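Oltar fecha fábrica de alcatifas em Skondenberg

Acabou. A Oltar confirmou esta manhã o encerramento da unidade de Skondenberg, que fabrica alcatifa para escritórios e hotéis. Saem 160 trabalhadores até ao fim de outubro, os outros passam para a linha da Jimico, a 20 quilómetros. Quem não aceitar a mudança tem direito a indemnização, valores ainda por fechar. 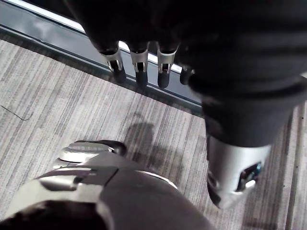
O anúncio foi feito às 9h, no refeitório, e durou 5 minutos. Sem perguntas. "Soubemos ao mesmo tempo que os jornais", disse à saída Jelle Baert, delegado sindical e tecelão na casa desde novo. O sindicato pede reunião urgente e admite greve ja na próxima semana.

A administração fala em quebra de encomendas e no preço do fio. Noémie Brunet, directora comercial, garante que as entregas em curso serão cumpridas, incluindo os 400 rolos encomendados pela cadeia de hotéis Naciri. Prazo mantém-se, segundo a mesma.

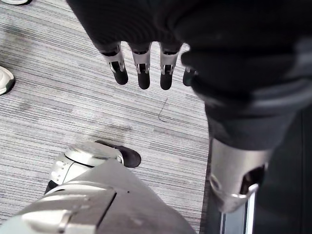 Foto: Noémie Brunet / Oltar

Futuro do edificio: em aberto. A câmara quer ficar com o terreno, a empresa diz que ainda não recebeu qualquer proposta. Os teares mais recentes seguem para a Jimico, o resto vai a leilão.

Novo plenário marcado para as 17h, à porta da fábrica. Notícia em actualização.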